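Akby Shared Kitchen and Craft Room
Minutes of the January meeting

Held in the craft room at 7 p.m., with tea from the urn and the last of the ginger cookies. Everyone who came found a chair this time, and the chair thanked the members who had braved the sleet. Apologies from those with colds were read out and we send them our best wishes.

1. Minutes of the last meeting

The minutes were taken as read, with one correction. The shelf that was reported as "finished" under item 6 had been put up but not yet painted. It has been painted now (a soft cream, very nice) and the correction was noted with good humor on all sides. The minutes were then approved.

2. Matters arising

The draft under the side door has been dealt with by means of a rubber strip, and those of us who sit at that end are truly grateful. The missing cake tin came back, washed, with a note of thanks inside it and no name. The question of who owns the large brown casserole remains open. It is on the windowsill, and if it is still there at the next meeting it will join the kitchen stock and be put to good use.

3. The tables

We spent a good while on this, as we always seem to. The new tables from Ikonen have been in place since the fall and the general feeling is that they were a fine choice. The smooth tops wipe clean with a damp cloth, even after the salt dough afternoon, and the color goes well with the floor. One member finds them a touch high for small children, and two others agreed but thought the cushions answered that well enough.

It was asked whether we should buy oilcloth covers. Opinions were divided. Those in favor mentioned glue, and those against felt that we had paid for nice tables and would like to look at them. In the end we settled on newspaper for glue and paint and nothing at all for ordinary evenings. Anyone with a stack of old newspapers at home is asked to bring it along and leave it in the crate by the coats.

A reminder also that hot pans go on the trivets, which live in the second drawer down. The cork ones are for pots and the iron one is for anything straight out of the oven.

4. Cups and craft sticks

This item was carried over from last time, when we ran out of evening. The craft supplies have been sorted over two long afternoons, and a great many things came to light that had been given up for lost, including the good pinking shears. The flat sticks had been living in a shoebox, all the colors in together, with a fair amount of glitter at the bottom. From now on they are to be kept standing in cups, which take up very little of the tabletop and can be passed along to the next person without anything spilling.

The plastic tumblers were considered for this and turned down as too light, for they go over if anyone so much as leans on the table. The cups from Keltetti were liked much better. It was agreed that they should be used for sticks and brushes only, and that the drinking cups should stay in the kitchen where they belong, after the unfortunate business with the paint water.

We then had some talk about whether every color of stick needs a cup of its own. The feeling was that this would be a lovely thing to see and a great nuisance to keep up, particularly at the end of a children's session when everybody is looking for mittens. Mixed cups it is, then, and anyone who enjoys sorting is warmly invited to come early and do so. Sticks are put in one at a time and not by the fistful, as they jam against each other and the little ones can't get them out again.
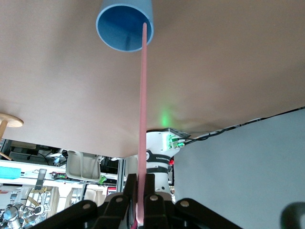
5. Supplies to order

The box of 1000 plain sticks bought for the summer fair is nearly gone, which tells us how much use they get, and it was agreed to order another of the same size. Colored ones will be bought as well, in a pack of 200. Pink and yellow always go first and there was a plea for a pack with fewer browns in it, if such a thing is to be had.

Also on the list: white glue in the large bottle, masking tape, dish soap, 5 new dish towels to replace the ones that have become floor cloths, and a proper lid for the flour bin. The present arrangement with the dinner plate has served us faithfully but it does slide off. Visance has a spring offer on household goods and the order will be held until that begins, apart from the dish soap, which is needed at once.

6. Kitchen

The oven has been cleaned. This was met with applause. It runs a little hot on the left, so please turn your trays halfway through, and keep an eye on anything with sugar on top. The refrigerator is to be emptied at the end of each month, and things without a date on them will be thrown out, however good they look. A pen and a roll of tape now hang from a string on the refrigerator door for the purpose.

A member wondered if we could have a second drying rack. There was support for the idea but some puzzlement over where it would stand, as the counter is none too long already. A hanging rack over the sink was suggested, and the wall there will be looked at to see whether it will take the weight. We will come back to it.

The compost pail was raised, as it so often is. It goes out after every session, full or not. Thank you to those who have been doing this without being asked.

7. Tidying up after sessions

We talked about this in a friendly spirit and with a fair amount of laughter, as most of us have been guilty at one time or another. The old list by the door had grown so long that people had stopped reading it. A shorter one will go up in its place, as follows:

Wipe the tables and push the chairs in.
Put the stick cups and brush cups back on the cream shelf.
Wash brushes until the water runs clear and lay them flat to dry.
Sweep under the tables as well as around them.
Take out the compost.
Lights off, side door pulled firmly until it clicks.

It was further agreed that sessions should stop making and start tidying at a quarter to the hour, so that the next group can come in to a clear room. The knitting group asked to be let off, as they make no mess to speak of, and this was granted apart from the chairs.

8. Spring open house

The open house will go ahead as in other years, with soup and bread in the kitchen and a make-and-take table in the craft room. Picture frames made from craft sticks were popular last time and will be offered again, along with plant markers, which use a single stick each and can be finished by even the youngest visitors. Five people offered to help at the table and more would be very welcome. Soup will be lentil, with a second pot to be decided. Anyone who would like to lend a large ladle should put a bit of colored tape on the handle so that it finds its way home.

9. Any other business

The clock in the craft room is slow again and a new battery will be tried before we talk about a new clock. One of the blue aprons has lost its strap and is with a member for mending. There was a kind word for the new curtains, which have made the room feel a good deal cozier on dark evenings.

The meeting closed at ten minutes to nine, and those who could stay washed up.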